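Pince parallèle Nevo ou doigts souples Meltum pour vider un bac mélangé ?

Forum > Préhension et outillage > Pinces électriques

22 réponses sur 2 pages, page 1

tof_cobot
Bonjour à tous,
Je dois choisir une pince pour un poste de prélèvement en bac et j'hésite entre la Nevo (parallèle, deux doigts rigides) et la Meltum (doigts souples, pneumatique). Les produits sont du petit conditionnement de droguerie : cartons légers, flacons plastique, quelques sachets. Le bras est un six axes, charge utile 8 kg, donc pas de souci de ce côté. Caméra au poignet obligatoire, on n'a pas la place pour un portique.
Quelqu'un a fait tourner les deux sur la même cellule ?

servo_lent
Oui, de janvier jusqu'au printemps, sur la même cellule et avec le même contrôleur Mösli. Verdict court : Nevo pour les cartons, Meltum pour les flacons, et si tu ne peux en prendre qu'une, Nevo avec des patins caoutchouc.
La Meltum prend trop de volume dans le bac. Dès qu'un objet est contre une paroi, les doigts touchent le bord avant d'arriver dessus.

ateliermu
Pas d'accord sur le dernier point. La Meltum avec les doigts courts passe très bien le long des parois. Si tu as essayé avec les doigts longs livrés d'origine, c'est normal que ça coince. Et les patins caoutchouc sur une parallèle, on les change tout le temps.

servo_lent
J'ai essayé les deux longueurs. Avec les courts c'est la bride qui tape sur le bord du bac. Après ça dépend de la profondeur, le mien est assez haut.
Pour les patins, 3 000 cycles chez moi avant de voir une marque. Je n'appelle pas ça tout le temps.

ateliermu
3 000 cycles c'est même pas deux jours de prod chez nous.

tof_cobot
Merci pour vos retours. J'ai reçu une Nevo en prêt entre-temps. Premiers essais sur un bac carré ouvert, posé directement sur une table en bois, trois produits dedans : un emballage rectangulaire bleu et vert debout contre le fond, un flacon blanc translucide et un petit carton blanc et vert. Doigts noirs d'origine, sans patins.

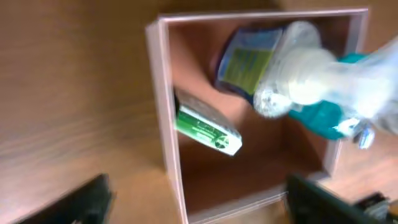

J'ai lancé 107 prises en tout, sans changer les réglages de force en cours de route. Le petit carton est le plus facile, sauf quand il se cale contre la paroi de gauche. L'emballage debout sort bien si on le prend par le haut. Le flacon me pose problème : il pivote dans les doigts et repart souvent de travers, bouchon vers le bas.
Deuxième souci, la caméra. Je suis sur une Nirnix compacte et dès que le bras accélère je perds les contours, donc je ne peux pas vérifier la prise pendant le mouvement. J'hésite à marquer une pause après fermeture, mais ça plombe le temps de cycle.

pixel_mort
Tu es en exposition automatique ? Si oui, passe en manuel et descends le temps de pose. Il faudra sûrement rajouter un éclairage, le fond d'un bac est toujours plus sombre que le bord et l'auto compense en allongeant la pose.
Les Nirnix sont en obturateur déroulant sur l'entrée de gamme, regarde ta référence. Si c'est le cas ça ne fera pas tout.

tof_cobot
Auto, oui. Je n'avais pas touché à ça. Je regarde la référence demain.

grip_et_grappe
Pour le flacon qui pivote, ce n'est pas une question de pince, c'est le point de prise. Sur un cylindre lisse avec deux doigts plats tu as deux lignes de contact. Si tu n'es pas au niveau du centre de gravité ça tourne, quelle que soit la force. Doigts en V et le problème disparaît.

ateliermu
Le problème disparaît pour le flacon et revient pour le carton. Avec des V tu ne tiens plus une boîte mince correctement. C'est bien pour ça que je conseillais les doigts souples au départ.

grip_et_grappe
Un V peu profond avec un plat en bout de doigt. On pince les cartons avec le bout et les flacons avec le V. J'en ai fait imprimer en PA12, ça tient depuis l'an dernier.

servo_lent
+1 pour les doigts mixtes. Attention juste à la largeur : s'ils sont plus épais que ceux d'origine, refais le modèle de collision dans le contrôleur. Le Mösli ne le met pas à jour tout seul quand on change l'outil, il garde l'ancienne géométrie sans prévenir.

pixel_mort
Et refais l'étalonnage main-œil si tu démontes le support caméra pour changer les doigts. Sur la Nevo les vis sont communes, au moins sur la version que j'ai eue.

tof_cobot
Chez moi elles sont séparées, mais je vérifierai quand même.
Retour au 23 juin 2025 : obturateur déroulant confirmé. En pose manuelle avec une barre LED au-dessus du bac, c'est nettement mieux, je lis l'orientation du flacon sauf sur la phase la plus rapide de la remontée. J'ai réduit l'accélération uniquement sur ce segment et je me passe de la pause.
Les doigts mixtes sont commandés. Grip_et_grappe, tu as mis quel angle pour le V ?

grip_et_grappe
120 degrés. Plus fermé, les petits diamètres tombent au fond et tu perds le contact sur les flancs.

ateliermu
Teste quand même la Meltum si tu peux l'avoir en prêt. Mêmes produits, même bac, doigts courts. Sans ça on compare des souvenirs.

tof_cobot
Demande envoyée au distributeur, j'attends la réponse. Je remettrai les chiffres des deux dans ce fil.

Page 1 sur 2 - Suivante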